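Still Life and Small Objects, Unit 2: The Tabletop
Handout to go with the evening lecture, December

Hello again, everybody. A few of you asked for my notes on the tabletop session (Qiuyue Han asked twice, so thank you for the push!), and what follows is more or less what I said, minus the part where I lost my place and talked for a while about my aunt's sugar bowl.

Where we'd got to

Last time we did boxes and books, things with flat sides. I like starting there because a flat side tells you plainly where the light is coming from. One face is light, the next one is darker, and you can see the line between them. This time it's round things: cups, tins, jars, little pots, anything you could roll across the floor if you were in that kind of mood. With round things you don't get a line. You get a slow change from one side to the other, and most beginners' drawings go wrong somewhere in that slow change.

So the job for this unit is a cup, and then a cup with company.

Part one: one cup

Pick a plain cup with no handle and no pattern. I mean it about the pattern! Hongmei Lu brought in a beautiful striped beaker and spent the whole evening drawing stripes, and very good stripes they were, but the form underneath had gone missing by the time she was done. A dull surface is much kinder to you than a shiny one. Glazed white mugs throw the window back at you and you end up drawing a window.

My favorite shape to teach from is a tapered one, wider at the rim and narrower at the foot. Two things to look for before you pick up the pencil:

Look at the rim first. The rim of a cup is a circle, but you almost never see a circle, you see an oval, and how fat that oval is depends on how far above the cup your eyes are. Sit down and it gets thin. Stand up and it opens out. Choose one and stick with it – half the wobbly cups I see were started sitting and finished standing.

Then look at the inside against the outside. People assume the inside of a cup is the darkest part, and they go at it with the soft pencil before they've looked. Sometimes it is. But if the light drops in from above, the inside can be paler than the wall, and then what you need is a darker ring for the rim with something lighter sitting in it. Squint. If you still can't tell, squint harder.

The lip has thickness too. It's a tiny thing, two lines very close together, and if you leave it out the cup looks as if it were cut from paper.

About brown

Perrine Caron asked a good question after class, which was how you paint a brown cup without it turning to mud. My answer was a bit rushed, so I'll try again. Don't think of it as one brown. On a matte brown cup the shaded side is usually a warm, deep color like chocolate, and the side toward the light goes grayer. Beginners add white to get the light side and it comes out pink. Try a cool gray in the mix first, only a touch, and see where that takes you. The step from one to the other should be soft enough that you can't put your finger on it.

I've been using the Luo sketch pad for these, number 801, the one with the slightly rough paper, and it takes a dry brush nicely. Use whatever you have. The cheap Tomside pads are fine for pencil and a bit thin for anything wet.

Part two: a cup and its neighbors

Now put some other things out. Keep it to a handful, all more or less round, all different heights. This is where the fun starts, because now you're drawing the gaps as well as the things.

Choose pieces that differ in one clear way. Something pale and tall next to something dark and short. Something with a lid, if you have it. I'm very fond of a metal lid with holes in it, set on a dull-sided pot, since you get the plain wall and the busy top in one object. With a pattern of holes, please don't start at one side and work your way over. Find the center, mark the lines going out from it, and hang the holes on those lines. Each hole is an oval as well (sorry!), the same sort of oval as the lid itself.

And don't line everything up like a school photo. Let one thing stand partly behind another. Let one run off the side of your paper. Jinlong Xia did this with a jar that was only a third on the page, and it made the whole drawing feel roomier, which sounds backward, but go and look at it on the wall by the sink.

The table counts

I said this three times in class and I'll say it again in writing. The table is part of the picture. If you leave it out your cup is floating.

With a pale wood-grain top, go lightly. The grain is a direction more than a set of lines, and if you draw every streak it will jump in front of the cup and wave at you. A few long, faint strokes, broken here and there, are plenty. If the corner is rounded, draw the rounding slowly, and notice the thin edge of the top and the shadow tucked under it. That little band of light and then dark does more to make a table look solid than an hour of wood grain.

If you can see past the table to its foot and the floor, put them in, at least loosely. A pedestal is just more round things stacked up: a column, a neck, a wide plate at the bottom. You already know how to do those! Floor tiles help as well, because the thin lines between them tell the eye how far down the floor is. Keep them paler than you think.

What to bring next time

Your one-cup drawing, pencil only, 10 minutes, no erasing
Your group drawing, any medium, as long as you like
One cup you'd be happy to lend to somebody else for the evening
An old towel if you're painting

Yutong Jiang has the spare Emine pencils in the tin, and there are 18 of them, so please put them back. The Provden easels are staying folded this time, we're all working flat.

Pictures to look at alongside the notes

I'd look at the rim and the light side of the cup in the first one, and in the second at the lid, the corner and the gold foot down below. Try a thumbnail of each, no bigger than a matchbox. 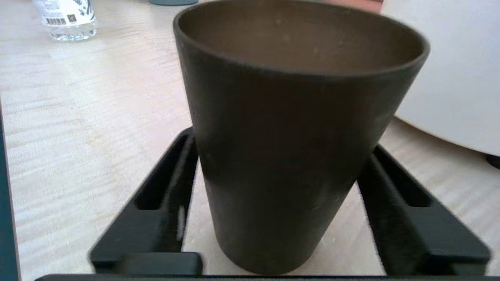
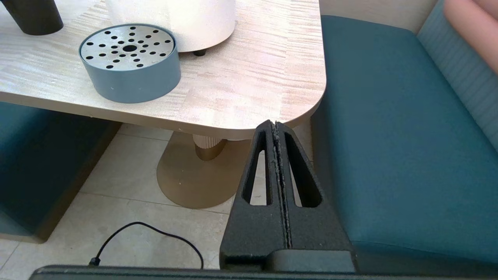

Fig. 1, tapered brown cup with a matte surface. Fig. 2, table corner with lidded pot and pedestal foot.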